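Home blood pressure cuffs: what the clinic check found

The Dilholm practice has finished its check of home blood pressure cuffs, and the results are now with the nursing team. We asked patients who already measure at home to bring their own device in and have it compared with the clinic's monitor. In all, 60 patients signed up and 56 completed both visits.

Each person sat for five minutes before the first reading. A nurse then took alternating readings with the home cuff and the clinic monitor, on the same arm, with a short rest in between. We recorded the upper and lower numbers for both devices and noted the cuff size and the age of the device where the patient knew it.

Most cuffs agreed well enough with the clinic monitor to be used for day-to-day tracking. In 9 cases the difference was large enough that we advised the patient to stop relying on the device until it had been looked at. The most common problem was cuff size. Several patients with larger upper arms were using the standard cuff that came in the box, and a cuff that is too small tends to read high. Swapping in a larger one brought some of these readings back in line.

Wrist devices were harder to judge. Their readings moved around more, mostly with the height of the hand, and we still recommend an upper-arm cuff for anyone starting out.

The Koller Room will stay open for drop-in checks on Saturday mornings through July. Bring the device, its cuff and any log you keep. Patients registered at the Bañez Street office can use the same sessions -- no referral is needed.
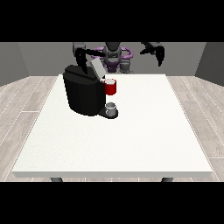

Preparation before a reading was the other thing that came up again and again. Many patients were measuring right after breakfast or on coming in from a walk, and then worrying about the result. We ask that you sit quietly first, with your back supported, both feet on the floor and your arm resting at heart level. Coffee matters too. If your morning starts with coffee, take your reading before the first cup, or wait at least 30 minutes after it. The same goes for smoking and exercise.

Take two readings a minute apart and write both down, even if the second looks better. The printed log sheet has been redone with space for this and is at both front desks. The full write-up of the check will go in the next Fasomska bulletin, along with the list of cuff sizes we keep for loan.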